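Search this forum Advanced search Go

Condensing boiler short cycling after pump swap

skevton_mark2
System is a Mitala 24 kW condensing boiler, S-plan, two zone valves, open loop of radiators downstairs and a separate loop up. The old pump seized and I fitted a Skesitz variable speed one in its place. Since then the boiler fires, runs up to setpoint, cuts out and refires after 100 seconds. Return is far too warm. Flow set to 65. What should I be looking at first?

loftlagger
Bypass valve. If it is an automatic one and the new pump is on constant pressure at a higher head than the old one, it will be passing most of the flow straight back to the return. Close it down a turn at a time with one zone open and watch the return temperature.

Poppy Penrose
Agree it could be the bypass, but check the pump mode before touching any valve. The Skesitz ships on constant speed 3. For a house that size you want proportional pressure, lowest curve that still gets heat to the end radiator. Then look at range rating. 24 kW into a house that loses 6 will cycle whatever the pump does.

loftlagger
Range rating will lengthen the burn. It won't explain why the fault started on the day of the pump swap.

Poppy Penrose
It won't, no. But he has never told us it didn't cycle before. He may only have started listening to it.

skevton_mark2
Fair point, I can't say for certain. Pump was on speed 3 as supplied. Now on proportional, curve 1. Off time between burns has gone from 100 seconds to 335 and the return has dropped. End radiator in the back bedroom is lukewarm.

gravity_fed
Balance it then. Lockshields on the first radiators on the run will be wide open. Start with everything open, shut the nearest ones down to a quarter turn and work outwards. Ignore the 11 degree drop people quote, that was for non-condensing boilers at 80 flow.

loftlagger
I'd still balance to a fixed drop. Doing it by feel takes three evenings and you end up back where you began.

gravity_fed
Done dozens by feel. Pipe thermometers clipped on dirty pipe read low anyway.

skevton_mark2
Cleaned the pipe with wire wool first, so the readings should hold. Went through the lot on Sunday. Also took the bypass down by 2 turns as loftlagger said. Burn time on the upstairs zone alone is now 379 seconds.
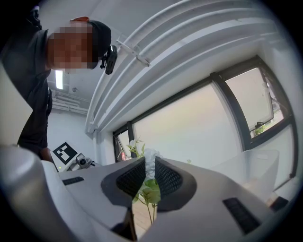
The downstairs zone runs longer again, with no cut-out until the room stat is satisfied. I have not range rated it yet. The manual has the parameter behind an installer code and the page with the table is missing from my copy.

Poppy Penrose
Try the Illés merchants, they keep scans of the older Mitala manuals. Set maximum heating output, leave the hot water output alone. They are separate parameters on that board. If yours is under guarantee get whoever registered it to make the change.

loftlagger
And drop the flow to 55 while it is mild. You'll get more out of that than out of the output setting.

Poppy Penrose
Both. The minimum output on that model is still 7 kW so it will cycle in spring regardless. 55 is fine if the back bedroom copes.

skevton_mark2
Flow at 55 from tonight, 2/6/19. I'll find the table and post the output figure once it is set.

gravity_fed
Put some inhibitor in while you're at it. You drained down for the pump and haven't mentioned topping it up.

skevton_mark2
One litre went in through the towel rail. Same brand as before.

Get our monthly heating and plumbing newsletter. Enter your email address. We use cookies to keep you logged in. Accept

Contact us | Copyright Skevton Heating Forum | Back to top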